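Fulora Pick Bench: Bench, Gripper and Planning Kit

Overview | What's in the box | Budgeting | Lead times | Questions we get

The Pick Bench is a tabletop picking station for small produce and mixed grocery items. It comes as a steel post structure, a dark work surface, one arm, one two-finger gripper and a camera at the wrist. It does not come with fruit. We mention this because a customer asked.

Most people reach this page with a number already in their head, given to them by someone who saw a video. Please read the budgeting section before you defend that number in a meeting.

What's in the box

Skumero arm, with base plate and cable set
Kwon two-finger gripper, tapered tips, matte gray
Wrist camera, with mount
Slotted uprights for shelves, trays and whatever you bolt on at 4 p.m. on a Friday
Work surface and tray
Stinari control software, one seat
3 spare pairs of fingertips
Hex keys, which will vanish

What's not in the box

Baskets, a computer, a table strong enough to hold all this, and the person who will run it. The last one is usually missing from the budget as well.

Who it suits

Grocers trying out a picking corner, packing rooms with short runs, and teaching labs that want something more lively than wooden blocks. If you handle one product, all the same size, all day long, buy a conveyor. It will cost less and never need a software update. We sell those too, on a page with far fewer visitors.

Budgeting

Plan for the bench, then plan for everything that touches the bench. Buyers tend to spend weeks comparing arms and an afternoon on baskets, and then call us about the baskets.

Fingertips wear. They also scuff, which is cosmetic and not covered by the warranty. A set is rated for 900 hours of picking on mixed produce. Hard items and sharp-edged packaging will shorten that, and so will the colleague who wants to see if it can lift a stapler.

Put aside six working days for setup and first tuning. Two of these go to mounting, leveling and cabling. The rest go to teaching the station your items, and no amount of enthusiasm from upper management has made them shorter.

Produce is a running cost during tuning. Fruit gets handled over and over, and after a while it stops being something you would sell to a person you like. Buy it by the crate, write it off, and decide early who gets to eat the survivors.

Choosing your test items

A tray of identical oranges will give you a lovely success rate and teach you very little. Pick shapes that disagree with each other: round, ridged, scaly, very small. Add a few things that aren't produce at all, as your real counter will have them whether you planned for it or not. Set items at different distances from the gripper, and let a few of them touch.

Use the basket you intend to use in production. Wall height and slot pattern both matter, and a basket that looks close enough on a web store is a common source of second orders. If the bench will stand near drink coolers or stocked shelves, tune it there. A bare back room is easier on the eyes and less like your shop. 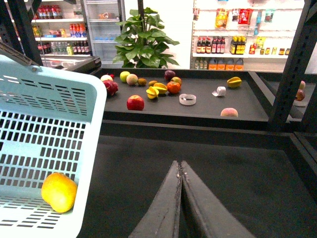 Pick Bench with a mixed tray: star fruit, kiwifruit, dragon fruit and a roll of tape. Blue basket at left not included.

Lead times

Standard configuration ships in 21 working days from a signed order. Extra uprights and longer trays go out with the bench if you order them together, and on their own schedule if you remember them later. Orders placed in April meet everyone else's new budget year, so allow more time then.

Questions we get

Can we lease it?
Yes, by the year. The fingertips are yours to keep at the end, though you may not want them.

Will it pick soft fruit?
Some. Send us your item list before ordering and we will tell you which ones we would rather not discuss.

Do we need a safety review?
Yes. Your site, your review. We supply the drawings and the arm data sheet.

Can we begin with the gripper and buy the arm next year?
You can. It will be a very nice gripper on a shelf.

Is one software seat enough?
For one bench, yes. Two people can share it if they are on speaking terms.

Getting a quote

Send your item list, counter dimensions and ceiling height to I-seul So in equipment planning. Photos of the counter as it really looks are more useful than the architect's rendering. Quotes include freight and exclude stairs.

Prices and configurations last reviewed Wed 28 February.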